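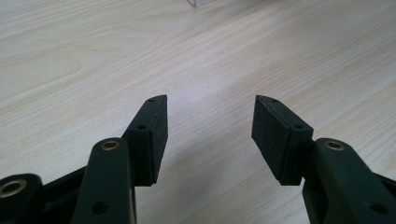

Hurkevine's second album is out and I've played it through four times now, so I'm putting my notes in a thread. For anyone new, they're a five-member pop group on Wandley, and they debuted in December with a mini album that most people missed. I've been writing these at a pale wood table with fine diagonal grain, and where the straight lines give way to long curves in one corner it looks a lot like the cover of the new record. The cover is only beige and cream lines, with no faces on it. Some fans hate that. I like it.

2/ The album is called Warko. It runs 53 minutes, long for a pop group this new. There are fourteen tracks and two of them are interludes. You could drop the second interlude and lose nothing.

3/ Track one is the single, and you've probably heard the chorus in short clips. The full version is better. The verses are quiet, mostly bass and one voice, and the drums don't come in until the second time around.

4/ Tracks three through six are the best run on the record. Three is the fast one from the showcase. Four is the one where the two rappers trade lines and then sing the last part together. I didn't know the younger one could sing like that.

5/ Six is the ballad. I usually skip ballads. I didn't skip this one.

6/ The middle gets slow. Eight and nine are in the same key and close to the same speed, and I kept losing track of which one I was on. Nine has the better lyrics, going by the fan translation.

7/ Track eleven was written by the leader, her first credit. It's a small song with mostly piano, and the vocals sound like they were kept from a demo. There's a breath before the last line that a label would normally cut.

8/ On the physical copies: the first pressing was 3,000, and my shop got six. Mine came with the booklet, two cards and a folded poster. The poster creases right across the middle, so put it under something heavy for a few days if you want it on a wall.

9/ The tour starts at Damasceno, capacity 620. I went to a different show there last year. The floor is flat, so if you're short, go left, where there's a raised step along the wall. Coat check is cash only.

10/ Someone in the replies asked about the fan club presale. You need the membership number from the email, and the one on the card won't work. I was 163rd in the queue and got a floor ticket, no trouble.

11/ Correction to post 4. The last part of that song is three voices. The main vocalist is under the other two and you can hear her on headphones. Thanks to the two people who pointed it out.

12/ My order, best first: six, four, eleven, one, three, fourteen. I'd put the rest at about the same level, apart from eight, and I might come around on eight.

13/ They're doing the radio session next and the set list has track eleven on it. I'll add a post here after I've heard it. Posted 2018-06-13, so if you're reading much later, check the tour page for ticket info before you go by mine.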